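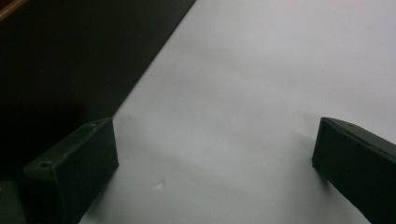 Check the fingers by hand before you check anything with the power on, was the reply I got when I posted the first version of this list, and a reader signing as Morais added that a loose screw will fool you into recalibrating for a week. Fair enough! So that's item one now.

We use cookies to remember your preferences. Accept / Manage

Gripper checklist, shared shop, July

1. Finger screws, both sides. OK. Snugged the left ones a hair (the hex key lives in the Clenano tin, please put it back).

2. Finger travel, open to close, power off. OK. Smooth the whole way, no gritty feeling like last month.

3. Cable slack at the wrist. NEEDS WORK. Fine straight ahead, but it pulls when I roll past 195 degrees. I've capped the roll in software for now and I really want a longer cable.

4. Emergency stop. OK. Hit it 30 times, 30 stops, and my palm is sore.

5. Grip force limit. OK, set to 200 on the Callmont board. Please don't bump it up to grab the heavy stuff, that's how we cracked the old finger.

6. Table clamps. OK, though the back one takes two hands and some swearing.

7. Cycle counter. 2,618 at shutdown. I'll regrease when I've got a free evening.

Not signed off for running alone until item 3 is fixed.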